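**Kitchen notes: looking after boards, knives and the counter underneath**

March 2020

Several readers wrote in after the last issue to ask about wooden cutting boards, so most of this item goes to them. The questions came down to how often to oil, what to oil with, and whether a board that has warped can be saved.

Start with washing. A wooden or bamboo board should be washed by hand with warm water and a little dish soap, on both sides, every time it is used. Washing one side only is the most common cause of warping. The wet side swells, the dry side doesn't, and the board cups. Dry it with a towel and stand it on its edge until the next day. Don't lean it against the stove, and keep it out of the dishwasher.

Oil is needed when the surface looks dull and water no longer beads on it. For a board in daily use in a heated house, that may be once a month in winter and less in summer. Food-grade mineral oil is the usual choice and costs very little at a drugstore. Olive oil and other cooking oils turn sticky and start to smell. Warm the bottle in a bowl of hot water for 5 minutes, pour a small pool in the middle of the board, and spread it with a folded rag, going with the grain. Do the edges and the end grain too, as that is where the wood takes in the most water. Leave it overnight and wipe off whatever is still on the surface in the morning.

A new board wants more than that. We oil ours once a day for 7 days before any food goes on it, then once a week for the first month. The Potudton shop sells a board wax made of beeswax and mineral oil, which can go on as a last coat. It gives a nicer feel but wears off quickly, and we wouldn't call it necessary.

A board that has already cupped can sometimes be flattened. Lay it on a damp towel with the hollow side down, put a few heavy books on top, and leave it for two days. Then dry it slowly on its edge, away from any heat. If it still rocks after a second try, keep it for bread. A rocking board under a knife is dangerous.

For smells, coarse salt and half a lemon work well on onion and garlic. Scrub, wait a few minutes, rinse, and dry. Fish is harder. The reader in Hevdale who suggested baking soda paste was right — it did better than lemon on our own fish board, though it dried out the surface and we had to oil again the same week.

Knife marks are normal. Once they are deep enough to catch a fingernail, sand the board with 120-grit paper and finish with 220, always along the grain. Wipe off the dust with a damp cloth, let the board dry for a full day, then oil it as if it were new. Bamboo can be sanded the same way, but go lightly. It is a hard material made up of glued strips, and it splinters if you push.

On knives, the sharpening table will be back at the Urken market in June. Bring up to three knives, wrapped in a dish towel with the handles showing. Serrated blades can't be done there. The wait last time was 14 minutes at its longest, so there is no need to come at opening time. El Idrissi, next door to the market, will have the same whetstones for sale that are used at the table.

We also had a note asking whether it is better to own one large board or several small ones. We keep two: a large one for vegetables and bread, and a smaller one for raw meat and fish. They are stored apart and washed apart. A third is handy if you bake a lot, but most kitchens don't have the room.
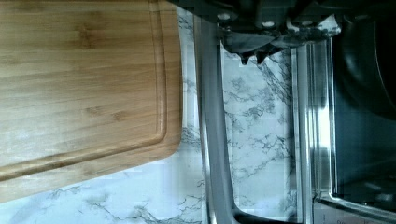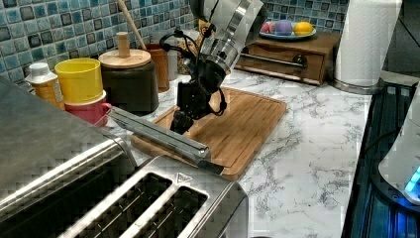
Stone counters need their own care, and they suffer from things that wood puts up with. Lemon, vinegar and tomato will etch real marble in a short time, leaving a dull spot that no cleaner will lift. Use a cleaner made for stone, or plain water with a drop of dish soap, and wipe up spills right away. Do the cutting on a board even for a quick job like slicing a lemon. With a white surface veined in gray, like the one under the cutting board in both photos, a faint dull spot can hide in the pattern, so look along the counter at a low angle with a lamp on. Sealing helps against stains but does nothing against etching.

The next issue will cover cast iron and carbon steel pans. Questions for it can be left at the Potudton shop counter or sent in by mail before the end of the month.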